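Filler Kitchen Demonstrations: Data Card

Version notes last revised 31st August. Maintained by the Fosmont Manipulation Group. Contact: Cremilda Fontes (data), Kyrylo Zhuravel (teleoperation and control).

Summary

Filler is a collection of household food preparation tasks recorded for research on learning from demonstration. It contains two kinds of recording. In the first, a person performs the task with his or her own hands while a head-mounted camera records the work from above. In the second, an operator performs the same task by remote control through the two-armed Camargo station. The two parts are released together so that users may study whether hand demonstrations reduce the amount of teleoperated data a policy requires.

Contents

The hand portion holds 3000 episodes recorded in 63 home kitchens. The remote portion holds 50 episodes for each of 10 tasks, all recorded in the Runska test kitchen. Tasks include chopping vegetables, moving cut pieces to a bowl, peeling, rinsing, wiping the counter and putting away utensils. Each episode covers one attempt at one task. Attempts that were abandoned are kept and carry the label "incomplete."

Collection procedure: hand demonstrations

Participants worked in their own kitchens, with their own knives, boards and bowls. They were asked to work at their usual pace and to keep both hands within view as far as the task allowed. No instruction was given on grip, cutting style or the placement of tools. Participants were not asked to clear the counter beforehand or to remove jewelry. Users training hand pose estimators should expect bracelets, rings and long sleeves throughout the data.

Collection procedure: remote control

Operators were trained on the Camargo station before recording began. The operator moves a pair of leader arms, and the follower arms reproduce the motion. Joint positions, gripper commands and video are stored on a common clock. Cutting tasks were recorded with a guard fixed to the follower workspace, and no person was permitted inside the guard while a blade was mounted.

Annotations

Every episode carries a task name and a short written instruction. Hand episodes also carry start and end times for each step and a label for the object held in each hand. Steps in cutting tasks are marked as steady, cut, gather or transfer. Where the annotator could not identify a food with confidence, the general label "vegetable" or "fruit" was applied.

Known limitations

Contact between blade and food is often hidden by the fingers. Cutting force is not measured in the hand portion. Small fragments on boards and counters are not labeled individually. Left-handed participants are underrepresented, and the remote portion comes from a single kitchen with fixed lighting.

Terms of use

The data may be used for research and teaching. Users may not attempt to identify participants or their homes. Requests for removal of an episode should be sent to Ms. Fontes, who will confirm receipt in writing. Derived datasets must repeat these terms.
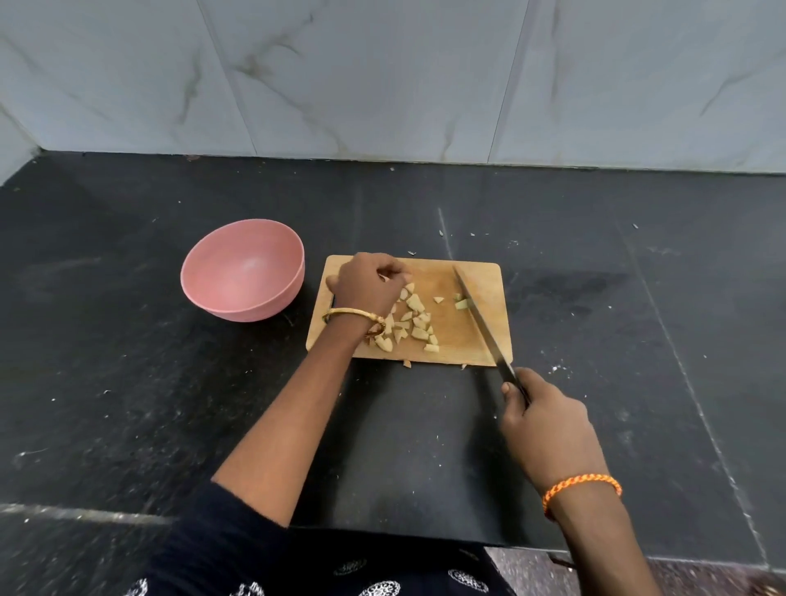 Figure 1. Hand demonstration, vegetable chopping task.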